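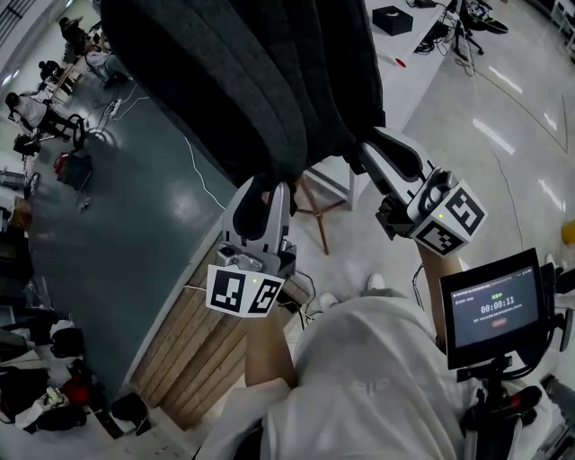
Rib knit cuffs and hems coming out wavy after washing
Posted by Noemi Negri, 2026-01-05

I sew ribbed knit pieces at home and keep getting a rippled lower edge after the first wash. The fabric is a cotton rib with a little elastane, 191 g per square meter according to the seller. It is dark gray and wide, like the ribbed piece held up by its lower edge in the photo, and I hem it with a zigzag, 2.5 mm long and 2 mm wide. The edge is flat when it leaves the machine. After a warm wash and line drying it stands out like a lettuce leaf. Presser foot pressure is at the factory setting. I have tried a new ballpoint needle with no change. Is this the stitch, the fabric, or the drying?

Ruairí Hegarty

Mostly the stitch and the foot pressure, with the drying making it worse.

A standard foot pushes the top layer forward while the feed dogs pull the lower one. Rib stretches across the ribs very easily, so the hem gets sewn in a slightly extended state. Pressing hides it. Washing removes the pressing and the thread holds the edge at the longer length.
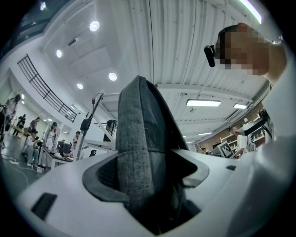

Reduce foot pressure by two steps and lengthen the zigzag to 3 mm. Cut a test strip 64 cm long across the ribs, hem it, and measure again before pressing. If it has grown by more than 1 cm, reduce pressure again. With a serger, raise the differential feed to 1.3 and repeat the test.

Wash the yardage before cutting – same temperature and same drying method as the finished piece. Dry flat. A wet rib hem hanging from pegs stretches under its own weight, and the recovery is poor if the elastane content is low.
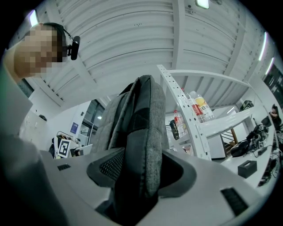

For a hem that is already wavy, steam it from 2 cm above the surface without touching it, pat it into shape and leave it until cool. If the ripple is still there, unpick and resew. More steam will not help.

Brerkidum

Same problem here with a rib from Norbridge. I used wash-away stabilizer tape under the hem and it went away. Walking foot also works but mine is noisy.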